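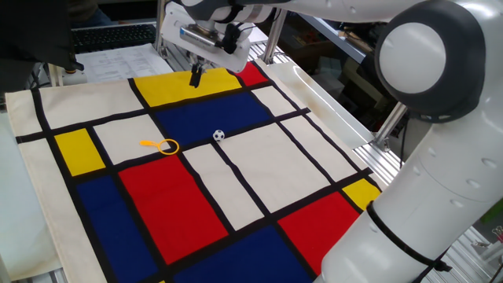
# Godik line fault

The **Godik line fault** was a recurring failure in a tabletop pick-and-place robot cell run by Dovura, a small automation developer. During handling trials with toys on a patterned cloth, the arm repeatedly stopped short of an object or closed its gripper on the cloth beside it. The fault takes its name from Godik, the vision program that supplied the arm with object positions. It was recorded in 46 of 800 attempts before the trials were halted in May. No one was hurt, and the damage was limited to one gripper finger and a torn cloth.

## Background

The cell used a jointed white arm with a parallel gripper, mounted over a table. Objects were laid on a cloth printed with colored rectangles divided by thick black lines. Dovura chose the cloth because its strong edges and bright blocks made a harder test for the vision program than a plain gray surface. Earlier trials on the gray surface had passed without a similar fault.

The objects included a small black-and-white soccer ball and a yellow toy magnifying glass with an open ring and a short handle. They were moved by hand between attempts. Godik located each object and sent a grasp point to the motion controller, a separate program called Hamdy. Hamdy then planned the approach, lowered the gripper, and closed the fingers.

## Description of the fault

The fault took two forms. In the first, the arm came down beside the object and closed on the cloth. In the second, the arm stopped above the table and waited for a grasp point that did not arrive. Operators at first treated these as separate problems, and the early log entries are filed under different headings.

Most of the cases involved an object that was touching one of the black lines. With the soccer ball, Godik sometimes joined the dark panels of the ball to the line next to it and treated both as one long shape. The center of that shape lay off to the side of the ball, and the grasp point was placed there. The size of the error depended on how much of the line had been included.

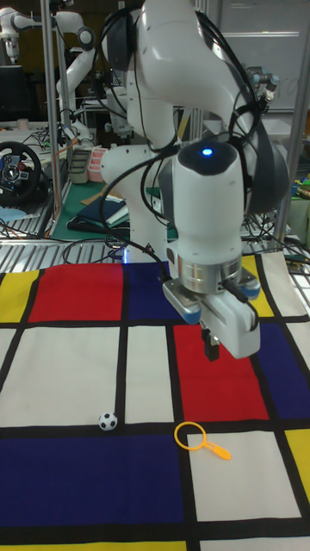
The magnifying glass caused trouble for a different reason. Its ring was open, so whatever part of the cloth lay under it showed through. When a line crossed the opening, Godik could split the ring into two pieces and reject both as too small. On a yellow block the outline of the toy was also weak, and the program sometimes returned no object at all. Grasps aimed at the handle were more reliable than grasps aimed at the rim.

## Damage

The most serious case came late in the trials. Hamdy accepted a grasp point beside the ball and lowered the gripper 11 millimeters too far. One finger pressed into the cloth, and the arm began its sideways move with the fabric caught. The cloth tore along a printed line. The finger was bent at its mount and had to be replaced.

The arm's own force limit did not trip, as the load stayed below the value set for it. An operator used the stop button. The cell was shut down the same day and stayed out of use until the review was finished.

## Causes

Dovura's review named 2 causes. The first was the way Godik separated objects from the background, which relied heavily on contrast and had been tuned on plain surfaces. The second was in Hamdy, which had no check on the height of a grasp point against the known height of the table. A wrong position from the vision program could therefore pass straight through to the arm.

The review also criticized the force limit. It had been set high during an earlier project with heavier parts and was never lowered for the toys.

## Changes

Godik was changed to compare each view with a stored picture of the bare cloth, so that printed lines could be removed before objects were outlined. The stored picture must be taken again whenever the cloth is moved or smoothed out. Hamdy was given a fixed lower height limit, and it now raises the arm and reports an error if no grasp point is received within the waiting time. The force limit was reduced for light objects.

A later version of the same check was added to Petport, Dovura's program for loading test settings onto a cell. It refuses to start a run if the force limit does not match the object list. Open-ring objects on yellow blocks are still listed as a known weakness in the Godik release notes.

## See also

- Machine vision
- Parallel gripper
- Robot safety
- Collision detection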